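4.2 What the student teams' success rates measure

The course ran for one semester with six teams, and every team submitted the same kind of headline number: the share of commanded pushes after which the named block ended closer to its goal. We are not convinced that this number means what the teams took it to mean. By the end of February the shared log held 1,920 pushes. Of these, 697 moved a block other than the one named in the command, and under the course rubric a push of that sort still counted as a success if the named block also drifted the right way.

The rubric was written before anyone had looked at crowded layouts. When blocks stand apart, a push either reaches its target or misses it, and the distance score is a fair summary. When blocks touch, the score rewards plowing. Team Velis, which had the best result in the class, used a policy that approached nearly every group from the same side whatever the instruction said. Team Dzene placed fifth with a policy that at least seemed to respond to the color words. We would not rank the two in that order, and we doubt that the ranking would survive a second semester.

Figure 3 shows a layout with both conditions on one board.

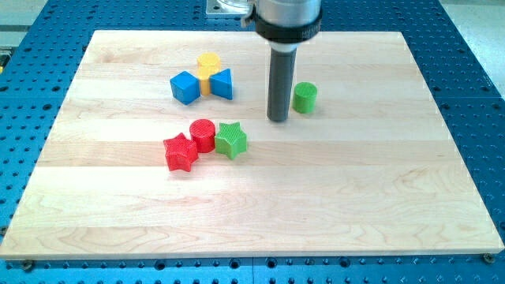 Figure 3. Seven blocks on the wooden board, with the tool above it. The green cylinder stands alone; the yellow cylinder is grouped with the two blue blocks.

Rasa Kivi objected to an earlier draft of this section on the grounds that plowing is a legitimate strategy, that people clear a desk the same way, and that a course should not punish students for finding it. If the instructors wanted single-block motion, she wrote, they should have scored single-block motion from the first week.

We accept the second half of that. The first half is harder to accept, given what the commands said. An instruction to move the red star to the green star names two objects, and a policy that shifts the red cylinder along with them has done something the instruction did not ask for. Whether that matters depends on the use, but the team reports claimed language following, and the evidence for language following is thin.

Two checks would have helped. The first is a shuffled-command baseline, in which each policy is run with instructions drawn at random from the log. Only team Tisari tried it, and their score barely dropped. The second is to report isolated and touching targets separately. We do so in Section 4.3, with the caution that the teams chose their own starting layouts and some chose easy ones.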